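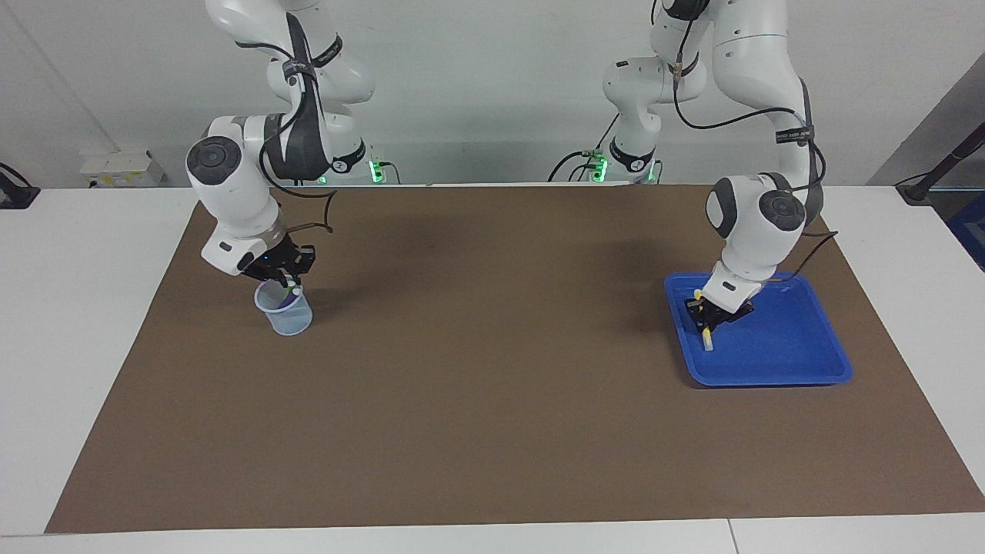
Light blue plastic cup over the brown mat

Posted in: Home & Kitchen > Cleaning > Plastics

Cloudy plastic cups, can they be saved?

I have a set of 8 plastic cups from Skasholm, the see-through kind. After a year in the dishwasher most have a white film inside. I tried scrubbing with baking soda and it didn't do much. We have hard water here in Plosside. Is there a way to get them clear again or should I just replace them?

plosside_kitchen

Fill one with plain white vinegar and leave it for 40 minutes, then rinse and dry it with a soft cloth. If the film comes off, it was minerals from the water and you can do the rest the same way. If it looks the same once it's dry, the surface is scratched or etched and that won't come out. Stop using baking soda on them, it can leave fine scratches. Going forward, use the top rack, turn off heated dry and keep the rinse aid filled.

Clirkow

just buy new ones, they're cheap

tallpantry

Vinegar worked on mine, but I had to do it twice. I hand wash them now.

Chan

Last reply 28th October

Contact us | Terms | Back to top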